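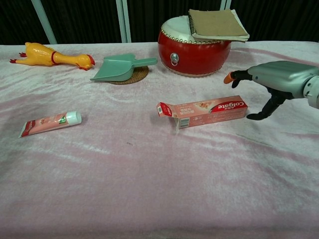
May, 11 at night

Best day yet on the Unden cell! New fingertip pads on the hand this morning, then the wrist bolts, each one torqued and marked with paint – I love that job. Zeroing took 11 tries (the lower finger kept reading short until I reseated its connector). After lunch, the toothpaste box, over and over, and I could have watched until midnight. The log says 124 cycles since the pads went on. Garnham wants them checked at 500, but I'll peek sooner. Tomorrow – grease, and the cable sleeve from Plutbridge, if it comes.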